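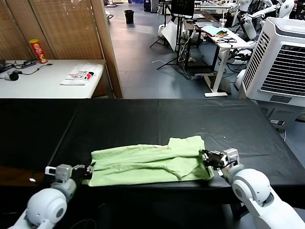

Figure 1. Green cloth garment on the table with the black cover.

Small solar charging station for the student workshop
Project report, autumn course in energy technology
Group: Minttu Juntunen, Iida Kokkonen, Niilo Tuominen
Supervisor: Ritva Kettunen

1. Background

The bicycle shelter behind the Lehtinen building has no mains electricity. Students have asked for a place where they can charge phones and bicycle lamps there. Our task was to plan and build a small off-grid system with one panel, one battery and a charge controller, and to measure it until the end of September.

2. Parts

We got a used panel from the school store. It has no readable label, so we measured its open-circuit voltage ourselves before we chose the other parts. The controller is a Stornel of the simple PWM type. We also considered an MPPT controller from Granance, but the price was too high for our budget. The battery is a 12-volt lead-acid battery, which was new.

The cable from the roof to the battery box is nine metres long. At first we used a thin cable that we already had, and the voltage drop was larger than we had calculated. Elsa Seppälä from the electrical laboratory advised us to change to a thicker one and to put a fuse close to the battery terminal.

3. Measurements

The logger was started on Wed 11 August. It stored the panel voltage, the battery voltage and the charging current. In total we have 3117 stored rows, and we removed 513 of them before the analysis. In these rows the current sensor showed a constant value also at night, and we found later that one connector was loose.

From the remaining rows we calculated that the panel gave 1787 watt-hours to the battery. The best hours were before noon. In the afternoon a birch tree throws a shadow on the lower part of the panel, and the current falls quickly although only a few cells are covered.

4. Discussion

The result is lower than our first estimate. We had used a table for a south-facing roof, but the shelter roof faces more to the east. We should have checked this with a compass in the first week. The battery was never under the limit that we set in the controller, so the load was probably small compared with what the system can give.

5. Further work

The panel should be moved to the other end of the roof. The battery box also needs better ventilation and a lock. Iida will keep the logger running until the next group takes over the Dremuvura folder, where the wiring diagram and the raw data are saved.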